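Household Materials, Unit 4
Handout: How to read a durability claim

Most of what we are told about surfaces, paints, fabrics and sealers reaches us as a claim on a label. This handout is about how little such a claim can weigh and still get printed. Bring it to the April session with your own label stuck to the back. I don't care which product. Cheap ones are often more candid than expensive ones.

1. "Tested"

Ask who did it and on what. The Puvlow leaflet we passed around last time says its sealer was "tested to 300 cycles." A cycle of what? The leaflet doesn't say. It could be a wipe with a damp cloth or a scrub with a steel pad, and the two would give you very different sealers. I wrote to them and got back a second copy of the leaflet.

The word also says nothing about the outcome. A thing can be tested and do badly. Look for "passed," then look for what it passed, then look for who set the bar. If the maker wrote the test, ran the test and graded the test, you have an advertisement with a number in it.

2. "Stain resistant"

Resistant to which stain, left for how long? Coffee wiped up at once is no trial of anything. Turmeric, red wine and hair dye left overnight are a fair trial, and you will rarely see them named.

Pattern matters more than people like to admit. A busy speckled surface hides marks that would shout on plain white, and a shopper who sees no marks concludes there are no marks. That is a fact about eyes. When two samples are compared for staining, they should be the same color and pattern, or the comparison is worthless. The Gelomau brochure sets its own flecked sample beside a rival's in plain cream. Draw your own conclusions. 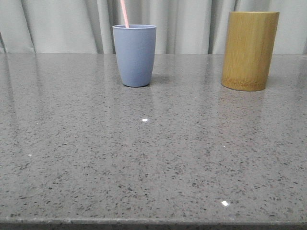
3. Percentages

Gelomau claims that 94 percent of owners "saw no visible wear." Before you are impressed, work through these:

- How many owners were asked, and how many bothered to answer?
- How long had they owned it? A week is not wear.
- Did they look, or did they just tick a box?
- What happened to the ones who had already ripped it out?

The last one gets skipped most. People who hated a product and got rid of it don't fill in owner surveys, so the survey is a poll of the contented. Vusumuzi Steyn argued in class that a big enough sample fixes this. It doesn't. A larger sample of happy people is still a sample of happy people.

4. Hardness, and why it is oversold

Hardness is resistance to being scratched or dented. Toughness is resistance to cracking. Glass is hard and will still break when you drop it. Brochures use the two words as if they meant the same, and usually print the figure for whichever one came out better.

A hard floor may also be hard on whatever lands on it. So a drop test should report on both parties, and should give the height, the weight of the object and which part of it hit first. An object that lands flat spreads the blow. The same object landing on a rim or corner does not. "Survives everyday drops" tells you none of this, and I would give it no credit at all.

5. The warranty as evidence

Some people say a long warranty proves the maker's confidence. Maybe. Read the exclusions first. The Skonderside warranty runs to 930 words, and most of them take back what the headline gave. Heat damage is out, scratches are out, "improper cleaning" is out and not defined anywhere. What is left is more or less a promise that the material won't fall apart by itself.

A warranty is also priced in. If few buyers keep the receipt, a generous promise costs very little to make.

6. Doing a small test of your own

You can do better than most leaflets at home. Use three samples of each material, so that one odd result doesn't fool you. Write down what you expect before you start. Change a single thing at a time. Have someone who doesn't know which sample is which do the judging. Keep the failures in the write-up.

It won't be science of a high order, but it will have a method that another person can check.
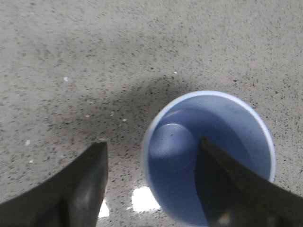 Tumelo Xaba objected that all this asks too much of an ordinary buyer, who has an hour on the weekend and a kitchen to finish, and that at some point you have to trust somebody. Fair enough. But then choose whom to trust, and don't let the size of the print do it for you.

For next time: take the claim on your label and rewrite it so that it could be shown false. If you can't, say why in a paragraph.

14 shares | 3 comments

Related handouts
What "natural" means on a paint can
Reading a cleaning label
Sealers: do you need one?
Why floor samples look better in the store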